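Teaching a Robot Arm by Hand: Workshop Tips

Sellers like to say that showing an arm a job is as easy as showing a nephew. I've spent a winter with the Ranoreo trainer and I don't buy it. These tips will save you some bad afternoons anyway.

1. Start in the simulator
Dropping a make-believe jar costs nothing. Steer the gripper with the remote until you stop thinking about which way is left. Edin Zupan got there in an evening. I needed most of October.

2. Pick one object and leave the rest alone
The practice rooms come loaded with junk, and it's tempting to grab whatever looks fun. Choose something with a plain shape. A small white box is a decent first target. An armillary sphere, all crossed rings with gaps between them, is a miserable one, and I'd leave it until you can pick up the box without swearing.

Open the fingers well before you get close. Beginners come in half shut, bump the thing, then chase it across the floor. 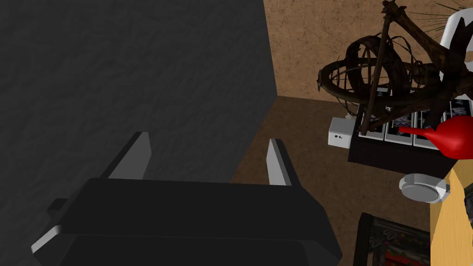
3. Go slower than feels natural
Every wobble you make gets recorded along with the good parts. If you overshoot and back up, throw that run out and do it over. The manual claims the software "smooths" mistakes. Mine learned to overshoot.

4. Don't trust the magic number
The Conneely guide says 100 demonstrations will do for a simple pick. Maybe, if they're clean and you move the object between runs. Delia Onu left hers in the same spot every time and got an arm that reached for that spot whether anything was there or not.

5. Guiding a real arm by hand
Hold it near the wrist and keep your sleeves back. Check that hand-guiding mode is on before you push; forcing a locked joint is a good way to wreck it. Keep your other hand away from the fingers.

6. Ask whether the job is worth it
Sorting screws into three jars took me a weekend to teach. I can sort them myself over one cup of coffee.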